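FLIRNTON, Friday, August 13, 2021

**Kandell says its toy bundles are sorted by hand. The price is harder to explain.**

Kandell, the secondhand shop on Priedītis Street, will start selling "curated" bundles of used stuffed animals in October under the name Wotwood. The shop says each toy will be looked over, brushed and put with others that suit it. What "suit it" means was left open at a preview this week.

Used plush toys are not scarce in Flirnton. The shop's own bargain bin has been full of them for years, and most people who have raised a child here have a bag of them in a closet. Kandell is betting that shoppers will pay more if somebody else has done the choosing.

Among the toys on the white tabletop in the back room were a fluffy seal, white going to blue-gray, and a spotted animal with a shiny golden ribbon tied around its middle. The seal is the kind of thing that sells itself. The ribbon is supposed to help the other one.

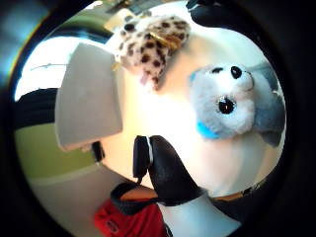 What will a bundle cost?

The shop has settled on $20 for a set of five toys. Single toys from the bargain bin are currently $2 each, so the same number bought loose would come to half that.

Urmas Vītola, who owns Kandell, says the comparison is unfair. "The bin is the bin," he said. "You dig in it and you take your chances. With a Wotwood set I have checked the seams, I have checked the eyes, and I've thrown out anything I wouldn't give my own niece."

That sounds sensible, though it raises the matter of what has been going into the bin. Vītola said bin toys are checked too, "but faster." He would not put a time on either kind of check.

The shop has taken in 663 stuffed animals since spring, by its own tally. Over 300 have been set aside for the bundles. Vītola said some of the rest will go to the bin and some will be thrown away, and he did not have a split. For a project that is being promoted partly as a way of keeping toys out of the trash, that is a number he might want to have ready by October.

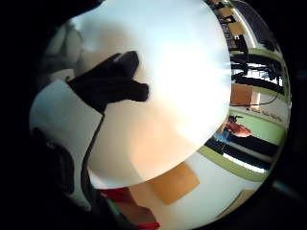
Cleaning is the other soft spot. A printed flyer for Wotwood calls the toys "refreshed." Asked what that covers, Vītola said surface brushing for all of them and a cold wash for those with a label that allows it. Plenty of old toys have lost their labels. Those get brushed, he said, and then they are "aired."

Parents at the counter on the day of the preview were split. One woman with two small boys said she would buy a bundle for a birthday and not think twice. A man waiting behind her said he could tie a ribbon himself, and asked if the bin was going away.

Vītola says it's staying. He also says it may move from the front window to the back wall once the bundles go on sale, to make room. Shoppers who like the $2 price should expect a longer walk to it.

As for the matching, there is no written guide. Sets might go by color, by size or by animal, depending on what is on the table that day. Buyers can't swap one toy for another, and the sets will be wrapped, so anyone who wants only the seal will be paying for its friends as well.
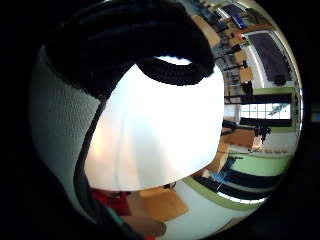

Can people still donate toys?

Kandell is accepting clean stuffed animals at the front counter through the end of September. Donors are not paid and do not get store credit, and the shop will not say ahead of time which toys will be used in the bundles. Toys with batteries inside are not accepted.

Wotwood sets can't be reserved. Returns will be taken within a week if the wrapping has not been opened.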